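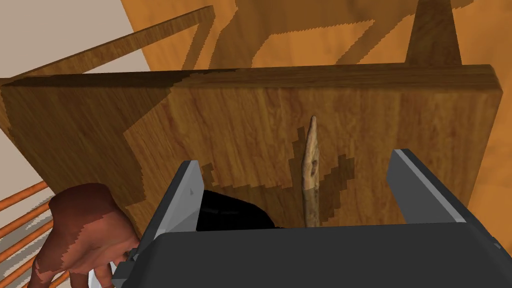

What does a small law office need to number the pages of a case file by hand?

A self-inking numbering machine with enough wheels for the size of the file, ink that dries on ordinary copy paper, and a written log of which numbers went to which documents. The Pluso 997 covers the first two. The log comes in the box as a pad of tear-off sheets.

Pluso 997 Numbering Machine
Sold and serviced by Beneš Legal Supply

The Pluso 997 is a hand-operated page numbering machine for discovery documents, trial exhibits, medical records and any other paper that has to carry its own number in a legal matter. You set a starting number on the wheels, place the machine over the corner of the page and press down. The number prints and the wheels move forward for the next page.

Many offices number their documents in software now, and so do plenty of our customers. The machine is for everything that doesn't go through the scanner first. That includes original records you have been told not to feed through anything, bound volumes, carbon copies, receipts taped to sheets, and the folder that shows up the afternoon before a hearing.

Wheels and settings

The machine has six number wheels. Leading zeros can be shown or dropped. To show them, push the drop ciphers up with the stylus. To drop them, push them down again. Decide before you start and leave it alone for the whole production, because a set that changes halfway is a nuisance to sort and cite.

The action dial on the side plate controls how often the number changes:

Consecutive – the number moves forward after every impression.
Duplicate – each number prints two times before moving forward. Use this when you are stamping an original and a working copy together.
Triplicate – each number prints three times before moving forward.
Repeat – the number stays the same until you turn the dial.

Turn the dial only when the handle is all the way up. If you turn it with the handle partly down, the pawl can slip and you may skip a number. It does no lasting harm, but you will have a gap to explain in your log.

Prefix holder

A prefix tells the other side whose document they are looking at. The 997 has a slot to the left of the wheels that takes a rubber prefix up to six characters long. Most people use initials or a short form of the party name. The standard box has a blank holder and a sheet of letters you cut and set yourself with tweezers. If you would like a molded prefix, send the text with your order. We make them here and they ship with the machine, though they add a few days.

Please check the spelling before you send it. We make what is on the order form, and a molded prefix can't be returned.

Ink

The machine ships with a pad already inked in black with Grillow Record Ink. It is a permanent ink meant for uncoated paper. It will smear on glossy photo stock, on thermal receipts and on some coated certificates. For those, stamp a Ritside label and put the label on the page or on its sleeve.

Grillow ink is also sold in blue and red. We don't recommend red for anything that will be copied later. It can drop out on older office copiers, and the number is the one thing on the page you need to survive copying. Keep a separate pad for each color.

To re-ink, slide the pad out from the front, lay it face up on scrap paper and put a few drops along the length of it. Let it sit before you put it back. Almost every machine that comes in for blurry numbers has been over-inked, and a clean pad fixes it.

Do not use stamp pad ink from a general office store. Some of it contains oil that swells the pad, and some of it dries on the wheels and has to be scraped off.

Weight and handling

The 997 weighs about 13 ounces with the pad in place. The frame is steel. The knob on the handle is rounded and fits the palm, and it is the part people mention most when they move up from a lighter machine. If you are numbering a long set, put a few sheets of paper or a thin desk pad underneath. Stamping on a bare hard surface gives a sharp edge and a faint middle.

Radomír Hubáček does paralegal work for a tenant-side practice and has ordered from us for years. He wrote to say that he marks the corner position on a scrap of card and slides it along as a guide so the number falls in the same place on every page. We tried it and it works well. We now put a card guide in the box.

What's in the box

Pluso 997 machine with black pad fitted
Bottle of Grillow Record Ink, black
Metal stylus for setting the wheels
Blank prefix holder and letter sheet
Tweezers
Card corner guide
Pad of log sheets
Instruction leaflet

Keeping the log

The log sheet has columns for the starting number, the ending number, a short description of the document, where it came from, the date stamped, and the initials of the person who did the stamping. Fill it in as you go. People who leave it for the end usually end up going back through the box.

If a page is skipped, don't squeeze it in by re-stamping everything after it. Give it the number of the page before it with a letter added by hand, and note it on the log. If a number was skipped and there is no page for it, write "number not used" on the line. If a page was stamped twice, strike one number with a single line so that it can still be read, initial it, and log it.

Those are the habits of the offices we sell to. Your court or your judge may have its own rules on how exhibits and productions are marked, and those come first. We sell equipment and can't tell you what a particular court will accept. Ask the clerk or your attorney before you stamp an original.

Never stamp over text, a signature, a seal or a file mark. If there is no clear corner, use a label on a sleeve.

Labels and case

Ritside labels are plain white, matte, and sized for the full prefix and number on one line. They come on flat sheets so that you can stamp straight down the column. The adhesive is available as removable or permanent. Order the removable for anything you might have to give back to a client or a records custodian.

The Ritside case holds the machine, one bottle of ink and a spare pad. The lid latches and the ink sits in its own sleeve. If you carry the machine to a deposition or to a records room, get the case. A loose machine in a briefcase will print on whatever it leans against.

Service and repair

Ctibor Štěpánek repairs the numbering machines we sell, and he will look at older Pluso models too, provided the frame isn't bent. Standard service is a full cleaning, new pad, new return spring if the old one is weak, and a test run through every wheel. You get the test sheet back with the machine.

Signs that a machine is due for service:

The last digit prints higher or lower than the others.
The handle comes up slowly.
The tens wheel moves early or has to be helped along.
The same number prints twice when the dial is set to consecutive.

The last of these is the one to act on right away. Stop using the machine, check your log against the last stack of pages and send the machine in. Wheels can be cleaned at home with a dry brush. Please don't use oil or solvent on them. If you feel the action needs oil, it needs service.

The repair bench is closed for part of August every year. Machines that arrive during that time are logged in and wait their turn. If you have a trial coming up in the fall, send yours in early or ask about a loaner. We keep a few and they go out in the order people call.

Warranty

The 997 carries a 2-year warranty on the frame, wheels and springs. Pads, ink, molded prefixes and the letter sheet are not covered. Damage from other inks is not covered, and Ctibor can tell. Keep your invoice, or give us the name the order was placed under and we can usually find it.

Returns

An unused machine can be returned in its box. Once it has been stamped with, we can exchange it for a fault but can't put it back on the shelf. Opened ink can't be returned. Labels can be returned by the unopened pack.

Ordering

Order through the form on this site, by phone, or by mail with a check made out to Beneš Legal Supply. Law offices, legal aid groups and public agencies may ask to be invoiced. Please put a matter number or purchase order number on the form if you need it to appear on the invoice, as we can't add it after the order has shipped.

Tell us at the time of ordering:

Whether you want a molded prefix, and the exact text
Ink color, if other than black
Removable or permanent labels
With or without the Ritside case

Orders of several machines with matching prefixes are set up together and checked against each other before they go out, so that the type lines up from one to the next – useful when more than one person is working through the same boxes.

Related items

Pluso 997 replacement pad
Grillow Record Ink, black, blue or red
Ritside exhibit labels, removable
Ritside exhibit labels, permanent
Ritside carrying case
Log sheets, extra pad
Molded prefix, up to six characters

Page updated April 30, 2018. The earlier version of this page listed a green ink, which Grillow no longer makes.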